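# Two arms and a yellow shelf

The packing floor at Dimcombe covers returns and small orders for three regional firms, and until July every item on it was moved by hand. The work was light, repetitive and poorly suited to anyone over the length of a full shift. Wrist strain accounted for most of the sickness absence. Management at the Tekunthorpe head office wanted the shelf-to-bin transfer automated first, on the grounds that it needed the least judgement.

That assumption did not survive the trial. A shelf transfer involves a rigid part one minute and a soft carton the next, and the person doing it adjusts grip, angle and speed without noting any of it down. The Nudeler project, as the trial is known on site, spent its opening weeks writing out what the packers already knew. The resulting task sheet lists 222 separate steps. Staff had previously been trained on a single laminated page.
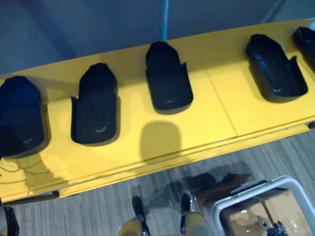
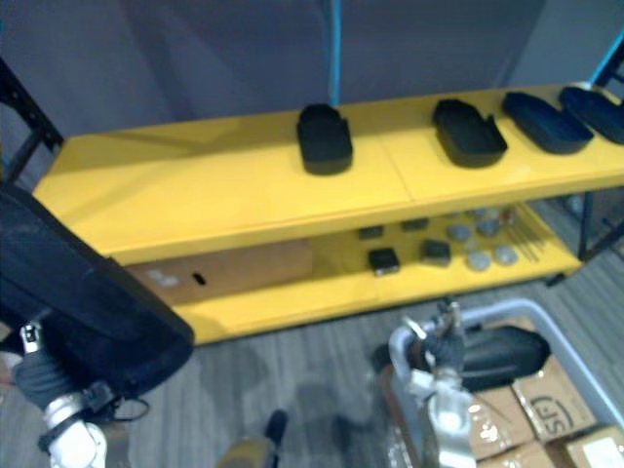

Black holders on the yellow shelf, cartons in the bin beside it.
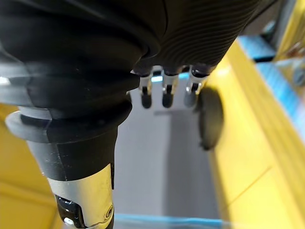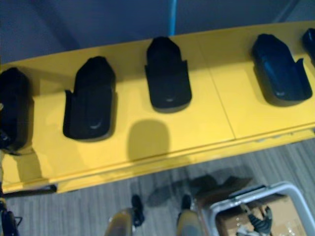 The effect on staffing has been smaller than either side expected. No posts have been cut. Two packers per shift have moved to what the rota calls cell attendance: loading, clearing stoppages and recording each fault by type. The job carries a higher grade, but it also brings longer periods of standing and watching, and several of those who tried it asked to go back to the benches. Attention is harder to keep up when the hands are idle. The rota now limits attendance to 2 hours at a stretch.

Stoppages remain the main cost. A slipped part takes a person seconds to recover and a machine considerably longer, as the arm must be halted, the area cleared and the cycle restarted from a known position. Flexible items are worse than rigid ones. Cables in particular were removed from the first task list and put back only after the attendants rewrote the sequence themselves — a change the project engineers now credit in their own records.

Layout has mattered more than software. Parts set at even spacing are handled with fewer faults, so shelf positions are fixed and marked on the drawings, and anyone restocking by hand must follow them. Packers who used to arrange a bench to suit their own reach regard this as a loss. Their request for adjustable bench height in the manual area, first made under the old system, was granted as part of the same budget.

Pay is still under discussion. The Yoshida agreement, which governs grading at Dimcombe, was written before attendance work existed and describes machine minding only in terms of conveyors. A revised text is due before the trial is extended to the second bay. Until then, attendants receive a temporary supplement, reviewed every 3 months, and fault records may not be used to assess individual performance.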